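Single supplement re-applied after every amendment – Judevon group rail tours
4 min read
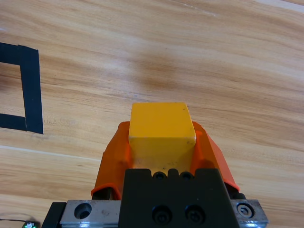

Wood-grain table top, black tape outline at left.

Status: resolved, one follow-up open
Product: Trenex bookings, group tours module
Reported by: Florêncio Sequeira, Judevon reservations
Handled by: Siu-ming Wan, second line

Reported problem

Customer booked as a solo traveller on the November departure of the Tatmont lakes tour. The booking was originally for two people in a twin room. One passenger was removed and the remaining passenger accepted a single room with the supplement waived, as allowed under Judevon's own terms when a cancellation is due to bereavement. The waiver was entered by hand and the invoice was correct.

Since then the supplement has come back each time the booking is amended. It does not matter what the amendment is. Changing the dietary note brings it back, and so does changing the pick-up point. The customer has had two wrong invoices and rang on Thursday to ask which one to pay.

Checks already made by reservations

Waiver re-entered and saved. Held until the next amendment, then lost.
Different browser used. Same result.
Booking opened by a second member of staff with manager rights. Same result.
Passenger record merged with the older customer record. No change to the fault, but the loyalty discount disappeared and had to be put back.

Please do not merge records while a ticket is open. It makes the history hard to read.

Investigation

09:40 Booking copied to the test system. Fault reproduced at the first attempt by editing the dietary note. Supplement added on save, waiver line removed.

10:15 Price history exported. The waiver is stored as a manual adjustment against the room line, and the room line is deleted and built again whenever the booking is saved. Anything attached to the old line goes with it. This is known behaviour for manual adjustments, but the room line should only be rebuilt if the room, the dates or the number of passengers has changed. None of these had changed.

10:50 Compared with a booking made for one person from the start. Room line is left alone when the dietary note is edited. Waiver survives.

11:30 Difference found. On the faulty booking the party size is still 2 in the header, although the passenger list shows one name. On save the system sees a mismatch, assumes a passenger has just been removed, and prices the room again. The header is never corrected, so the mismatch is found again at the next save.

12:05 Looked at how the second passenger was taken off. The audit trail shows "withdraw passenger" and not "cancel passenger". Withdraw is meant for a temporary hold, for instance while waiting on a visa. It hides the name but keeps the place, which explains the header.

14:20 Asked Florêncio why withdraw was used. Reply: cancel sends an automatic email to the lead passenger headed "Sorry you've changed your mind", and reservations did not want that going out in this case. Accepted. The wording of that email is outside this ticket, see follow-up.

Side effect found

The Mohamedi coach transfer was also still holding two seats. The transfer list reads the header and not the passenger names. No charge to the customer, but the driver's sheet would have shown a passenger missing at the pick-up.

Fix

1. Switch off customer emails on the booking (Contact tab, untick "send automatic messages", save).
2. Restore the withdrawn passenger.
3. Use "cancel passenger" with reason code 11, deceased. Do not use 20, which is general and applies the cancellation fee.
4. Check that the header now shows a party size of 1.
5. Enter the waiver again.
6. Switch emails back on and issue a fresh invoice by hand.

The order matters for steps 1 and 3. Once the cancellation is saved the email is queued and cannot be recalled from the reservations screen.

Tested with four further amendments on the copy, including a change of pick-up point. Waiver kept each time. Applied to the live booking at 15:45. Header, room line and Mohamedi transfer all correct. Loyalty discount still present.

Reply from reservations

Confirmed, invoice looks right from here. I have rung the customer and asked her to ignore the earlier two. She would also like her seat on the outward train moved to a forward-facing one, so I made that change while on the phone and the price stayed put – thank you. Is there a way to find other bookings in the same state before they get invoiced? FS

Second line

Yes. Run the saved report "Party size mismatch" under Admin, Group tours, filtered on your departures. Withdrawn passengers with a genuine hold will also appear, so check each one before changing anything. SW

Follow-up

Request raised for reason code 11 to suppress the automatic cancellation email without the Contact tab step. Passed to the Trenex messaging team. No date given yet. Until it is in place, use the fix as written.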